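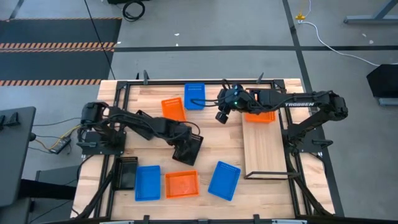
Two arms over the trays, grippers in place, during the side-by-side test.

How to compare two grippers without fooling yourself

Every gripper looks good in the maker's own video. The Jevoteck page says theirs will "handle any bin", and the Zakham page says much the same. I don't believe either of them until I've run my own test, and you shouldn't either.

You'll need two arms you can fit with either gripper, a solid table, clamps and a stack of cheap plastic trays. Get trays in more than one colour so your notes make sense later. Shallow ones are best. A thin rim is a harder grab than a tall wall, and hard grabs are where the differences show up.

1. Clamp everything. Push on each base with your hand. If it moves, stop and fix it. I lost a whole afternoon in March to a loose base and blamed the gripper for it.

2. Lay the trays out badly. Turn some at an angle and let a couple touch. Neat rows flatter everybody.

3. Tape down your cables or loop them well clear of the wrist, then drive each joint through the moves you plan to use. Watch for a cable going tight.

4. Use the same speed and the same approach height on both sides. Write them down. Teguh Sumampouw swears he can match them by eye — he can't.

5. Do 11 grabs per tray, then swap the grippers between the arms and do them all again. Most people skip the swap. Without it you may only be measuring which arm is better set up.

6. Score each grab as held, slipped or missed. No half marks. A tray that comes up crooked and stays up is still held, but put a note beside it.

Things to be wary of: fresh finger pads (give them almost 800 cycles before you trust a number), and any score from the person who picked the gripper. Yanti Siregar does our scoring from the log, with the gripper names hidden.

If the two finish within five grabs of each other, call it a tie and buy the one with cheaper spare fingers.

Last updated December 19, 2020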